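Mark the thing, and mark the place it goes
By Luminița Cârstea
6 May 2023

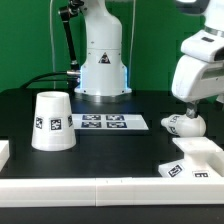
Most advice on keeping a workbench in order starts with storage. Buy the drawers, buy the bins, hang the pegboard, and the mess will take care of itself. I followed that advice for years and ended up with a lot of drawers. I still couldn't find the small funnel.

My view now is that storage comes last. Before you buy anything to put things in, put a mark on each thing you use and a matching mark on the place where it belongs. A strip of tape will do. So will a paint pen, a number, a square, a letter, or whatever you can read from where you stand.

I share a workroom in Cavcombe with a changing group of people who refinish furniture, mix glazes, fix lamps and so on. The building dates from 1890 and the room has one long bench, which everyone uses. For a long time the rule of the bench was "leave it as you found it." That sounds fair until you think about it. If you found it in a mess, you have done your duty by leaving a mess. And if you found it neat, you may not remember what neat looked like three hours ago, before you spread out your own work.

A marked bench remembers for you. When there is a shape drawn on the surface with a mark in it, and the stand that goes there has the same mark on its side, the question of where the stand goes has been answered. The person cleaning up at the end of the night doesn't have to have been there at the start.

The usual complaint is that this looks fussy. I have heard it from friends, from my brother, and from a man who came to look at the room and decided to rent somewhere else. People feel that a grown adult should be able to put a bottle back without a label telling them where. In my own kitchen, where I live alone, I agree. I don't label my salt. But a shared surface is another matter. What seems obvious to me is only obvious because I was the one who decided it.

There is a second complaint that I take more seriously, and that is that marks go out of date. Someone moves the glue to the other end of the bench for a good reason, and the old mark stays behind, pointing to nothing. After a few months of this no one trusts any of the marks. I have seen it happen. The shelf by our sink had three generations of tape on it, one over the other, and the top layer said "Lorkus," a brand of varnish we had stopped buying.

The fix is dull. In October we go over the whole room, peel off what is wrong and put down new marks. It takes an afternoon. Anything that has no mark by the end goes on the table by the door, and if it is still there a month later it leaves the building. Last time that table held a glue gun, several jar lids and a very good level that I took home myself.

I would also say that marks belong on the side of a thing as well as on the top. A label on a lid is useless as soon as the lid is on a different jar, and lids are always on a different jar. A label on the bottom is worse. If an object is round or likely to be turned, mark it in more than one place so that you can read it from wherever you are. This is the step people skip, and then they say the system doesn't work.

Bottles deserve a word of their own. Tall, light bottles get knocked over on any bench where people reach across each other. We argued about this for a whole winter. One side wanted a rack on the wall and the other wanted a heavy tray. I was for the tray and I lost. The rack is fine for the first row, but you have to lift your arm over your work to get to it, and I still think something low and solid with a flat top would have been better. If the rack ever comes down I will bring it up again.

None of this needs much money, which is a point I wish the people who sell organizing systems would admit. We priced a full Ziren wall kit, with panels and hooks and clear bins, and it came to $2392 before tax. I spent $114 at Bouazza, the hardware store two streets over, on tape, paint pens, a few sheets of stiff white card and a better pair of scissors than I needed. The card was the best buy. You can put your marks on a card, lay it flat on the bench and move the whole card when you change your mind, and the wood underneath stays clean.

I should be fair to the bins. We did buy some in the end, for screws and sandpaper and the other things that come in quantity. Small stuff has to sit in something. But we bought them after we had marked the bench, so we knew how many we wanted and what size, and we didn't fill a closet with the wrong ones. I have a closet at home with the wrong ones.

There are people who can work well in a heap. I know a woman who restores clocks on a table where I couldn't find my own elbow, and her clocks run. I wouldn't ask her to change. It is her table, and she is the only person who has to find anything on it. What I object to is bringing the heap to a bench that someone else will need in the morning and calling it a personal style.

So if you share a surface with anyone – a bench, a craft table, a counter at the back of a store – my suggestion is to leave the catalog closed for a week. Get a roll of tape and a pen. Start with the five or six things that people ask for most often, mark them on the side, and mark their spots. Then wait and see which ones come back. The ones that don't are probably in the wrong spot, so move the mark and try again.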